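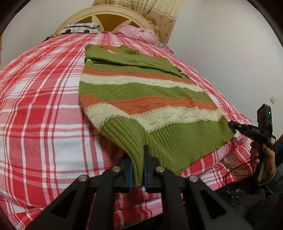

Vilja Sjöberg writes that the order of the books matters less than I feared, but I am still not sure, so I ask it for everyone.

Home Mysteries Series Help Authors New Threads Log in

Can I begin the Zúñiga mysteries with the second book?
Posted in July by Hartmut Lenz

My library has only book 2, "The Pover Inheritance". The first is on hold with 90 readers before me. I like historical mysteries very much, but I don't want to learn too early who killed the ship's doctor. Does the second book tell it?

Vilja Sjöberg
As I wrote to you before, you can start there. Inspector Zúñiga is introduced again in the opening chapter, with her brother and the boarding house. The doctor is mentioned two times, and the killer is not named. But please be careful with chapter nine — a letter is read aloud in it, and from this letter a clever reader can guess. In my paperback it is on page 254. I skipped it and came back later, and the story was still clear.

prollura
yes just read it

vuvine
I do not fully agree with Vilja. The name is not given, but one suspect from the first book comes to dinner alive and free, so you know it was not him. For me this spoiled something. I would wait, or look for the edition with both novels together. It has 700 pages and is heavy to hold, but my branch had it on the shelf the same day.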